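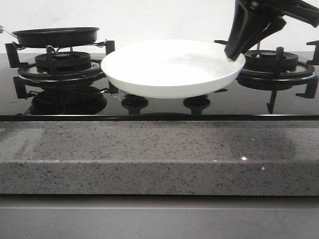

Section 4: Fitting the Tondel pannier rack

Allow an evening. The box says 37 minutes, a figure we believe was set by someone who already had the seat off.

Before you start, park on the centre stand on level ground and let the exhaust cool. If your bike only has a side stand, borrow a paddock stand.

1. Remove the seat and both grab rails. Keep the original bolts. You will want them when you sell the bike.

2. Offer up the left rail first. It is stamped L. The right rail is stamped R, except on early Nidico kits, where both are stamped L and you will have to use your judgement.

3. Start all four bolts by hand. If one refuses, back it out and try again. Do not introduce it to the rattle gun.

4. Fit the rear crossbar, then tighten everything to the torque on the card in the hardware bag.

CAUTION: Keep the indicator wiring outside the crossbar. Pinched wiring will work perfectly until it rains.

5. Hang the panniers empty and check that the suspension can travel without the tyre touching anything.

Now stop for a bite and come back to the bolts with fresh eyes.

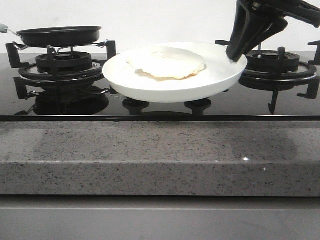

Flatbread or similar, on a plate.

6. Recheck all four bolts, then again after 50 kilometres. Tihomir Kovačević in our workshop skipped this once and followed his own luggage down a hill.

Note: If any hardware is missing, quote kit number 297 when you write to us. Spare bolts come in the colour silver. Please don't ask about black ones.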